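Insoles

The Parsa line at Dirville had always been hands. You picked up a left, you picked up a right, you set them straight and sent them on. I did it for four years and my thumbs still curl in at night.

In November the people from Clekuvach gave a talk in the lunchroom. The machine would learn from us, they said. It would take the boring part and leave us the good part. I asked what the good part was. A man wrote that down.

So now I teach. I hold a black gripper in each hand and move two insoles the way I used to move them bare-handed, only slower. They want 3000 tries. My supervisor calls it a step up — same pay, new title.
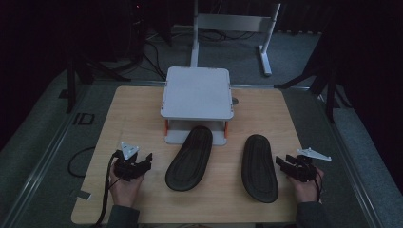

Tuesday, December 3, 2024

The bus from Raravdale was late and my spot on the old line had been taped off. I asked what happens after the last try. My supervisor said they would still need somebody to watch it.

"Watch it do what?" I said.

She told me to start with the left one.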